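Zirnwood mixed practice set: one plastic shuttlecock, one feather, sold together

The plastic model has a one-piece molded skirt of thin vertical ribs crossed by horizontal bands. Flashing was minimal and the cap sat straight. I used it for drills in August, 200 clears over 6 evenings, and the skirt kept its shape.

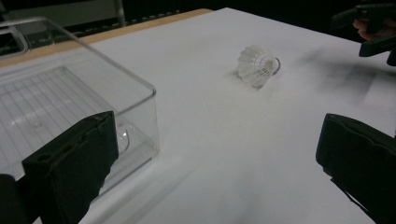 Dede Kpodo had less luck with hers, writing that two ribs split near the cap in the first week and the flight went wide after that. She plays in an unheated hall, and molded skirts do get brittle in the cold.

The feather model is the better half of the set. It has a rounded cork base with a narrow blue band above it, and crossed threads hold the shafts. Flight is steeper at the end of a clear and easier to judge.

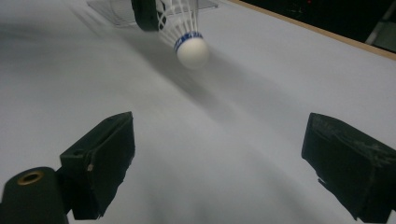
Durability is lower, as expected. Mine lasted 23 rallies before a shaft broke. The Gbeho trainer costs less and lasted 39, but it wobbles off the racket. I would buy the Zirnwood set again for coaching and skip it for club nights.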